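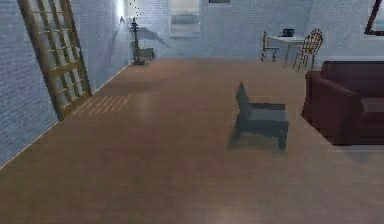

How to remove duplicate customer records before an import

Skikus will load a file with duplicate rows and give you no warning. Clean the file first. The steps below use a customer list exported from the Gulwood office, which came to us with 1000 rows.

Before you start

Save a copy of the original export and don't edit it. Put the date of the export in the file name. Work only in the second copy.

Step 1. Make the columns match

Change all email addresses to lower case. Remove spaces at the start and end of every cell. Take dashes and brackets out of phone numbers so that only digits are left. Spell out state names or shorten them, but do the same thing in every row.

Step 2. Find exact matches

Sort by email, then by last name. In Skikus, open Tools, choose Compare Rows, and tick both columns. Rows that match on both are marked in the left margin. Our list had 11 of these extra rows, and all of them could be deleted right away.

Step 3. Find near matches

Sort again by last name and zip code. Read down the list slowly. Look for short forms of first names, old addresses, and swapped letters. "Jenkins" and "Jenkin" at the same street address are probably one customer, but check the order history before you merge them. Keep the record with the latest order and copy any missing phone number into it.

We merged 12 more rows this way, leaving 977.

Step 4. Check the links

Orders are tied to the customer number. If you delete a number, its orders have to be moved to the one you kept. Run the Orphan Orders report. It should come back empty.

Step 5. Import

Load three rows as a test and open each one. If the fields are in the right places, load the rest.

Written by Wyn Bevan. Last updated October 23, 2018.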